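Noiphan Controller Support
Ticket status: Open, waiting for customer
Product: Truston planner, two-arm package
Component: trajectory execution / collision scene
Priority: Normal
Subject: Right arm stops with "path deviation" when both grippers hold the same object

Original report

Hello,

We are using the Truston planner with two arms on one controller. Each arm works well alone. Both arms also work well together when each one has its own object. The problem comes only when both grippers hold parts of one connected object. After the second gripper is closed, the first common movement starts and then the right arm stops with the message "path deviation, joint 4". The left arm stops a moment later, which I think is correct behaviour.

The error is not there every time. On Friday we had it in the morning on almost every attempt, then in the afternoon it was gone for a long time and came back before we went home. We did not change the program between.

What I have already tried:

Restarted the controller and loaded the configuration again.
Reduced the speed to the lowest value. The error comes later in the movement, but it comes.
Changed the deviation window from 300 to 1000 encoder counts. With 1000 the movement sometimes finishes, but I don't want to work with such a wide window.
Exchanged the order, so that the right gripper closes first. Then it is the left arm that reports the deviation, also on joint 4.

The last point makes me believe that it is not a mechanical fault of one arm.

Reply from support

Thank you for the clear report. Please send us the execution log with the torque channel switched on, and a picture of the arms at the pose where both grippers are closed. Please tell us also which object is registered in the collision scene, and if it is attached to one arm or to both.

Reply from customer

The log is attached to the ticket (plitine_run.zip, the folder has the name of our project). The torque channel was off by default, so I had to switch it on and repeat the test. The error came on the second attempt.

In the scene file the object is registered as one rigid body. It is attached to the right arm. For the left arm I only added the pair "gripper / object" to the list of allowed contacts.
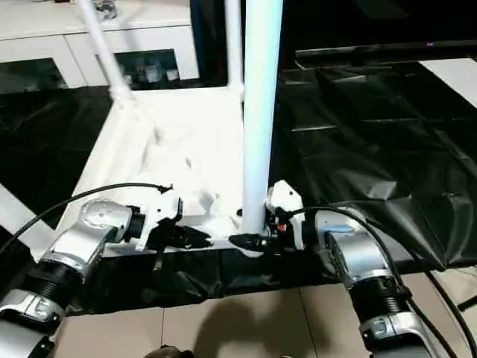
Pose with both grippers closed: left on the side of the white assembly, right at the base of the upright pole.

As you see in the log, the torque on the right wrist begins to rise already before the movement, directly after the left gripper closes. I did not notice this before, as I was always looking at the position channel only. The position channel is quiet at this time.

Reply from support

We looked at the log. The rise of torque before the movement is the important thing. When the second gripper closes, the object is pulled a little to the side, and the right arm is still in stiff position mode. The force stays in the arms. The planner does not know about it, and it makes two separate trajectories. They agree at the start and at the end, but in the middle the distance between the two grippers is not kept constant. A stiff object then pushes against both arms.

Please do the following:

1. In the scene file, attach the object to both arms. The key is attach_mode, and the value must be "shared". With "single" the second arm is treated as free.
2. Switch both arms to compliant mode before the second gripper closes, and wait until the torque is stable before you switch back.
3. Put the deviation window back to 300.
4. Check that the Sokumex bridge is sending its time stamps from the controller clock and not from the PC clock.

Point 4 is maybe not connected with your fault, but in your log the left arm messages arrive later than the right arm ones and the delay is not constant.

Reply from customer

Points 1, 2 and 3 are done. The result is much better. I repeated the movement until lunch and had the error one time only, with the window at 300. The torque before the movement is now nearly flat on both wrists.

For point 4, the bridge was using the PC clock. I changed the setting, but after the restart it is again on the PC clock. Is there a second place where this must be saved? I found a parameter clock_source in the bridge file and also one in the controller profile, and the manual describes only the first.

One more question. The log buffer is set to 4000 samples and the one error that I had is cut at the beginning. Can I make the buffer bigger without slowing down the control loop?

Reply from support

The controller profile has priority over the bridge file at start-up. Please set clock_source to "controller" in both, save the profile, and restart the bridge after the controller. We will correct the manual page.

You can double the buffer without effect on the loop, as the writing is done in a separate thread. Please send the new log if the error comes again, with the full time before the left gripper closes.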